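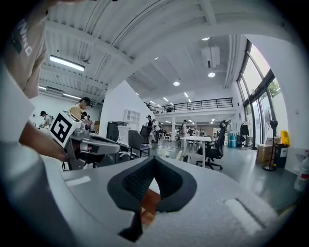 Page last changed: 23rd June

List: Vunport Riders
Subject: Re: Gravel loop past the reservoir, is it open yet?

Oh, it is SO open! I rode the whole thing yesterday and came home grinning.

> Has anyone been out on the Koval side since the bridge work
> started in May? I'd like to do the full loop but don't want to
> get all the way to the creek and have to turn back. Also, is
> 38 mm tire enough, or should I bring the mountain bike?

The bridge is done. New deck, new railings, and they smoothed out that nasty lip on the far side that used to pinch-flat everybody. You can roll straight across now without getting off.

From the Stastine trailhead it's 11 miles to the creek, and the first 2 are paved, so you get a nice warmup before the gravel starts. After that it's fresh crushed stone, still a little deep in the corners (go easy on the downhill after the power lines, I slid wide there and got a good look at the ditch). 38 is plenty. I was on 40s and never wished for more, and a friend made it on 35s with only a few bad words on the climb.
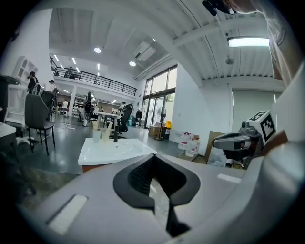
The climb, by the way, is still the climb. You gain most of the loop's 2,000 feet between the creek and the Samidov farm road, and there's no shade once you're past the pines. Fill both bottles at the trailhead. The pump at the farm road has a handle again but I only got rusty water out of it.

> And is the parking lot still the small one?

Still small, but there's a mowed field next to it now with room for 200 cars, which is wild for a place where I used to see three. The gate gets locked at dusk, so watch your time if you start after work.

One more thing -- the blue arrows are for the new singletrack, and the gravel loop is marked in yellow. They split right after the bridge and the yellow one is half behind a bush. Stay left there. Or go right, if you did bring the mountain bike, and then please write back and tell me how it is, I'm dying to try it!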